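# Bench notes, Friday: why frames won't hang straight

November, cold shop, glue room heater back on. The subject is the old one: a picture goes up level and is crooked by the time the customer has found the receipt.
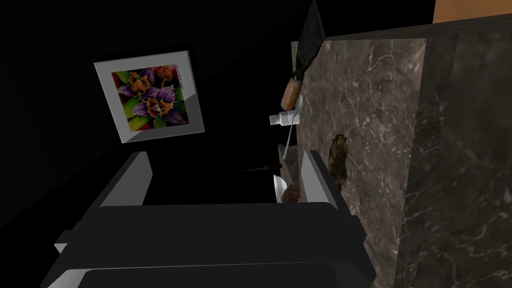
Colin Sugden maintains that it's the wire and always has been, that a wire on a single nail is a pulley with ambitions, and that we could save ourselves the rest of this notebook by going back to two hooks on every job wider than a dinner plate. He wrote as much on the job board in grease pencil, over the delivery schedule.

He may be right. I'd still like to see it happen on a bench before we tell customers that what we've been selling them for years is a pulley.

## Setup

Four dummy frames, all from the same stick of pale stock, wide profile, so they have some weight to them. Each one is loaded with scrap glass and backing to match a typical living room job. All hung on the plywood panel by the back door. The panel is bolted to the stud behind the compressor, which shakes it nicely every time the tank fills. I didn't plan that. I'd like to say I did.

- **A:** braided wire (the Kamoreo, medium), one nail, no bumpers
- **B:** same wire, one nail, felt bumpers on the bottom corners
- **C:** same wire, two hooks spaced a third of the width apart, rubber bumpers
- **D:** no wire, D-rings straight onto two hooks, rubber bumpers

For the shaking I used the door closer arm off the old front entrance and the gear motor from the mat cutter that died. It taps the panel once per turn, a bit softer than a kid slamming a bedroom door. Plan was to run 1,000 taps and read the tilt off a line scribed on the panel.

## What happened

A was out by the first 100 taps. You could see it from the sink. It swung low on the left, sat there, and then kept creeping. I stopped it, leveled it, started over, and it went low on the left again. I took it down, flipped the wire end for end, hung it back up, and it went low on the left. So it's the frame and not the wire tie, or at least it isn't only the wire tie. Weighed the corners on the postal scale and the left side is heavier, because I cut the scrap glass for A from two pieces and the bigger one is on the left. Redid it with a single piece. Now it creeps to the right, more slowly, which I'm calling an improvement for morale.

B was better than A and got worse in an interesting way. The felt holds until it polishes. Once it has a shine on it you might as well have put skates on the corners. I peeled one off and ran a thumb over it: slick as a church pew. We have a full drawer of these. We have been giving them away with every job as a courtesy.

C moved a hair and stopped. Forgot to turn the motor off over lunch, so C and D both went to 1,581 instead of the planned number. Neither noticed.

D did not move. D is also a miserable thing to hang. If the two hooks aren't level with each other then the picture is permanently, confidently crooked, and there's nothing the customer can do except repaint the wall. I was off on my first try, with a spirit level and a pencil and a calm morning. Imagine doing it from the arm of a couch.

## The wire itself

Colin's theory is that the braid beds down over the nail and gets a kink, and after that the kink walks. I took the wire off A and looked at it under the loupe. There is a flat spot, and it isn't in the middle. Whether it walked there or started there I can't tell, as I didn't mark the center before I hung it. Marked it this time with red nail varnish.

Coated wire might grip the nail better. Nedeljković sent a sample coil with the last glass order, clear plastic over the braid, and it does feel grabby. It also springs out of the wrap when you're tying off and goes for your eyes. Wear the glasses. I mean the safety ones, on your face.

One more thing on tying: I pulled apart the returns from the Hulerent lobby job while I was at it. Half of them were wired so slack that the top of the frame leaned out from the wall like it was trying to hear something. A slack wire makes a steep angle at the nail, and a steep angle actually resists slipping better than a tight one, so those would have stayed level while looking terrible. A tight wire looks good on the wall and slides. There's a spot between the two, and we've all been finding it by feel and not agreeing on the feel. Should make a gauge. A stick with a notch in it would do.

## Glue, briefly

Unrelated but it was on the bench. The corners on all the dummies are Ditari, the slow one, clamped overnight. After all that tapping none of the miters has opened, including on A, where I was short with the glue and knew it. I'm not going to draw a conclusion from a corner I did badly that held anyway, but I notice I'm in a better mood about the rest of the month's orders.

The squeeze-out on the pale stock still dries darker than the finish. Wipe it while it's wet. I say this to myself in particular, looking at D.

## For now

Switching to rubber bumpers on everything. The felt ones can go under chairs.

Two hooks with wire (arrangement C) for anything wide. Colin has been told. He was gracious about it for most of a minute, then asked whether I'd like him to write the conclusions to my other experiments in advance as well.

Single nail stays for the little ones, with the customer warned. I'd like a card to go in the bag with a drawing of where the hooks go, because nobody reads the paragraph we put in there now. I wrote that paragraph and I've never got to the end of it.

Still to do:

- rerun A with the marked wire, see if the red dot leaves the nail
- same again with the coated sample
- try C on the plaster offcut, as the plywood is kinder to rubber than a painted wall will be
- check if rubber bumpers leave a mark on light paint. Somebody will ask, and it'll be the somebody with the white hallway
- notched stick
- get the delivery schedule off the board photo and write it back up, in a color Colin doesn't own

Motor is unplugged. Panel stays up over the weekend with C and D on it, compressor off. If either of them is crooked when I get in, I'm blaming the building.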